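Robots Learn the Small Chores, but Slowly

September 13, 2022

Can a machine do the housework yet? The answer from Jumside, a company that trains robot arms for home and shop work, is: some of it, on a good day.

The company presented last week the results of its summer tests in Jilthorpe. The arms tried 14 chores which people do at home or in a small store. Among them were folding towels, putting cans on a shelf, wiping a counter and placing flowers in a vase. In total there were 1,220 attempts, and each one was written down as done, half done or failed.

The best results came from the shelf work. Cans and boxes have a fixed shape, and the arm can hold them firmly without damage. Wiping was also good, although the corners of the counter stayed often dirty. Towels were more difficult. The arm could fold a small towel in roughly 3 minutes, a time that no hotel would accept from its staff.

Flowers were the hardest chore of all. The test uses artificial ones, which can be picked up many times, but they still cause a lot of trouble. A stem is thin, it turns between the fingers, and the neck of a vase is narrow. When one flower goes in, it can push another one out.

"People look at the list and they think the flowers are there for fun," said Deolinda Esteves, who leads the tests. "For me it is the most serious chore on it. If you can put a soft stem in a small hole, you can do many other things in a kitchen."

She did not want to promise a date for a robot that can be sold to families. In her opinion stores will be first, because there the objects are the same every day and the shelves do not move. A home is different in each room, and also in each hour when children live in it.

Moreira, a chain of flower and gift stores, has followed the tests with interest. The chain has 4 stores in Gerkham and would like help with the simple bouquets in the busy weeks before holidays. For now it will continue to do them by hand. A store manager told us that a new employee learns to fill a vase in one morning.

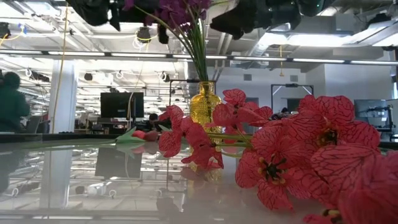 A yellow glass vase with purple blossoms, and more artificial flowers on the table beside it.

Jumside will repeat the full list of chores next spring, with the same rules for scoring. Two new chores will be added, loading a dishwasher and hanging shirts. The flowers stay on the list, and Ms. Esteves wants to try them also with a lower and wider vase, to see how much of the difficulty comes from the neck.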